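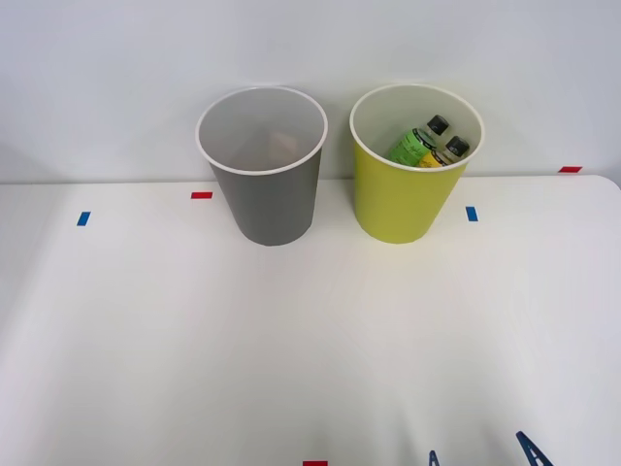

## June, Admasu hatchback: 12-volt battery drain

Car came back with the same complaint: left parked for a weekend, it won't wake up. Traction battery at 68 percent, so there is plenty of charge on the big side. The small battery under the hood read flat on the meter and took a charge fine overnight. Load test passed. Putting it back in and looking for the draw.

**Setup**

- Clamp meter on the negative lead, zeroed twice
- Hood latch closed with a screwdriver so the car thinks it's shut
- Key fob left in the office, well away from the car
- Charge port closed, cable unplugged

The fob matters. Last time I had it in my pocket and wasted most of a morning on a car that kept waking up to say hello to it.

**Readings**

Locked at 9:40. The draw dropped in steps as the modules shut down, then stuck at 800 mA. It should be far lower than that with everything asleep. Waited until 10:30 with no change.

Pulled fuses one at a time in the cabin box. No difference until the one feeding the Pesteck charge controller, and then the reading fell almost to nothing. Put the fuse back and it climbed to 800 again within a minute. Did this 2 times to be sure.

So the controller isn't going to sleep. Could be the controller itself, or something on the line telling it a cable is still plugged in.

**Charge port**

Checked the proximity pin at the port. Resistance wandered when I moved the harness by hand behind the inlet. Took the liner out and found green on two of the terminals in the lower connector. The seal is there but pinched on one side, probably from when the inlet was last replaced. Mileage since that job is only 3000, so I'd put it down to assembly and not wear.

Cleaned the terminals, new seal from the Birnano kit (the Rukico one is too thick and the lock tab won't seat). Dielectric grease, liner left off for now.

**After**

Locked again at 1:15. Asleep by 1:40 and stayed down for the rest of the afternoon. Plugged in, charged for a few minutes, unplugged, locked: went to sleep again.

**Still to do**

- Leave it locked over the weekend and read the battery before anyone opens a door
- Order another inlet connector in case the terminals go green again
- Refit the liner, two clips broken, need new ones
- Look up whether there is newer software for the charge controller
- Write the seal part number on the shelf label so the thick one doesn't get used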